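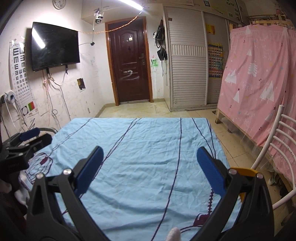
*Garra manual aberta, com as almofadas azuis nos dois dedos.*

**Guia de boas práticas Terneo para garras manuais, edição de outubro**
Avaliação: 4 de 5

O guia da Terneo tem 106 páginas e trata de trabalho com garras manuais em casas comuns. Usei-o durante 30 dias. A parte sobre preparação é a melhor: verificar os parafusos das articulações antes de cada sessão, limpar as almofadas, anotar o que mudou de lugar no quarto. A lista cabe numa folha e lê-se depressa.

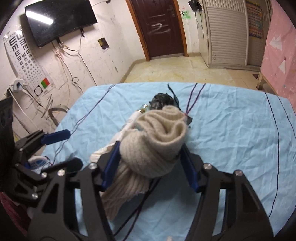
O capítulo sobre tecidos é mais fraco. A regra 50 manda pegar peças macias pelo meio e com os dois dedos apoiados, e pouco mais diz. Com um cachecol de malha enrolado, as almofadas apertam os dois lados do rolo e a ponta solta fica pendurada. O guia não indica o que fazer com essa ponta. Também gostaria de uma regra para cabos pretos em cima do lençol, por baixo da garra; o texto só fala de cabos no chão.

Bảo Kim, que usa o manual da Honow, acha o da Terneo mais claro nos registos. Concordo. O da Honow traz 500 regras numeradas e nenhum índice.

A tradução portuguesa tem falhas: "dedo" e "pinça" aparecem para a mesma peça. Comprei a versão impressa na Rizk e a encadernação aguentou bem.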